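Häufige Fragen: Einen Transportroboter für draußen anschaffen

Seit ich erzählt habe, dass wir in Gatholm einen Nimo für die Paketrunde einplanen, kommen ständig dieselben Fragen bei mir an. Also schreibe ich sie jetzt einmal auf, mit meinen Zahlen und meinen Irrtümern. Es geht mir ausschließlich um Außenwege, von Hallenrobotern habe ich keine Ahnung!

Auf welchem Gelände soll das Ding überhaupt fahren?

Asphalt, Grün bis dicht an den Rand, und Wetter gibt es gratis dazu:

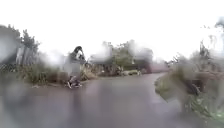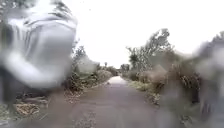
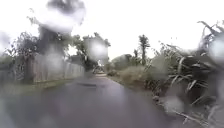
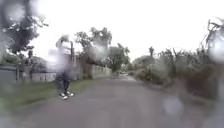

Wer so etwas plant, sollte den Weg zuerst selbst abgehen, am besten zweimal, einmal bei Sonne und einmal bei richtigem Schmuddelwetter. Ich habe mir beim ersten Mal nur Notizen zur Breite gemacht und musste danach alles noch einmal laufen, weil in der Anfrage von Vonov auch nach Bewuchs, Gefälle und Funkempfang gefragt wurde.

Kaufen oder mieten?

Ich würde heute immer mit Miete anfangen. Unser Mietangebot liegt bei 300 Euro im Monat, Wartung inklusive, Versicherung leider nicht (das steht ziemlich weit hinten im Vertrag, bitte lesen!). Kaufen können wir nach der Probezeit immer noch, und ein Teil der Miete wird dann angerechnet. Fragt danach, von selbst wird das selten angeboten.

Warum Nimo und nicht der Kong?

Der Kong ist das größere Gerät, und ich fand ihn beim Vorführen wirklich toll. Er trägt mehr und sieht aus, als könnte ihn gar nichts erschüttern. Für unsere Runde ist er aber schlicht zu breit. Wenn mir auf einem schmalen Weg jemand mit Kinderwagen entgegenkommt, möchte ich, dass beide vorbeikommen. Wer breite Werkstraßen hat, rechnet vermutlich anders als ich.

Was kostet der Regen?

Mehr, als ich dachte. Das Gehäuse war in meiner Kalkulation von Anfang an wetterfest, an die Kameras hatte ich überhaupt nicht gedacht. Tropfen auf der Optik machen aus einem Zaun oder einem Fußgänger schnell einen hellen Fleck, und dann muss die Software langsamer fahren oder anhalten. Die Abdeckung mit Abblasdüse kostet als Zubehör 128 Euro pro Kamera. Wir nehmen sie für alle 3, vorne und an beiden Seiten. Dazu kommt ein Posten für Tücher, Ersatzscheiben und die Zeit, die jemand morgens mit Putzen verbringt. Den Posten gab es im ersten Entwurf gar nicht.

Wie weit kommt so ein Gerät?

Lasst euch die Reichweite nicht nur in Kilometern nennen! Bei uns war die Funkstrecke die eigentliche Grenze: bis zu 300 Meter zur Basisstation, und Hecken und Bäume knabbern kräftig daran. Für eine längere Runde braucht ihr eine zweite Station oder eine Mobilfunkkarte. Wir haben die Karte genommen, das läuft als monatliche Gebühr und gehört deshalb in die Betriebskosten.

Muss ich am Weg etwas umbauen?

Umbauen nein, pflegen ja. Laub, Äste und überhängende Sträucher schränken die nutzbare Breite ein, und im September ist der Rand ein anderer als im Frühjahr. Ich habe den Grünschnitt ins Roboterbudget gelegt, worüber es hier eine längere Diskussion gab. Ich finde immer noch, dass er da hingehört.

Was mache ich mit Leuten, die auf dem Weg unterwegs sind?

Vorher Bescheid sagen. Ein Zettel im Briefkasten, ein Schild am Anfang der Strecke, eine Telefonnummer, unter der wirklich jemand rangeht. Klärt außerdem mit der Gemeinde, ob ihr eine Genehmigung braucht, und zwar bevor ihr irgendetwas unterschreibt. Bei mir lag der Vertrag wochenlang herum, weil ich das in der falschen Reihenfolge gemacht hatte.

Kann ich deine Tabelle haben?

Klar, schreibt mir einfach. Die Spalte mit den Stromkosten ist noch leer, den Wert trage ich nach der ersten Abrechnung ein.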